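Wanted: a few patient people for our two-armed cake robot

I'm Bożena Michalski, and since June I've been building a two-armed robot in the shared workshop at Gremis. The project is called Vurketti (my niece picked the name and it stuck). I'm looking for five people to help me teach it to decorate a cake — sticks, little signs, that kind of thing.

You don't need to know anything about robots! You'd be steering the arms yourself, over and over, while I save the recordings and mutter at my laptop. It's slow going at first and your shoulders will notice. Sessions run about 28 minutes, then we stop for coffee, then we do another one if you're still up for it.
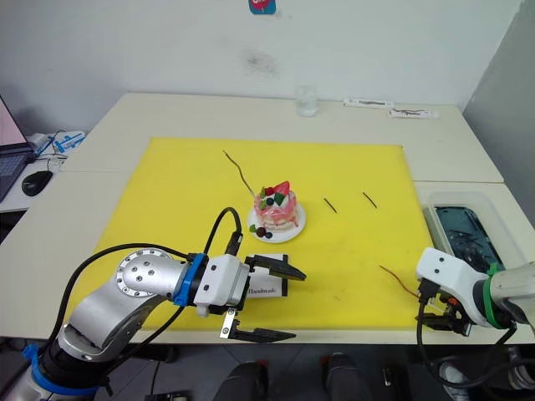

Cake practice on the yellow mat, with the "Handmade" sign at the left gripper.

The thin sticks are the hard part right now. I've redone the finger pads twice and I'd love to hear from anyone who has opinions about grip, or who sews, ices cakes or builds models and is used to fiddly stuff. If you can solder, even better — my cabling needs help and I know it.

What I can offer: lunch, bus fare, and your name on the project page if you want it there. I can't pay a wage, sorry. Please plan on coming in for at least six sessions so you get past the clumsy stage. You should be 18 or older and okay with having your arm movements recorded (no faces, no voices).

We start in August 2019. Leave a note in the Vurketti box by the Gremis front door with your name, a phone number and the times you're usually free, and I'll call you back.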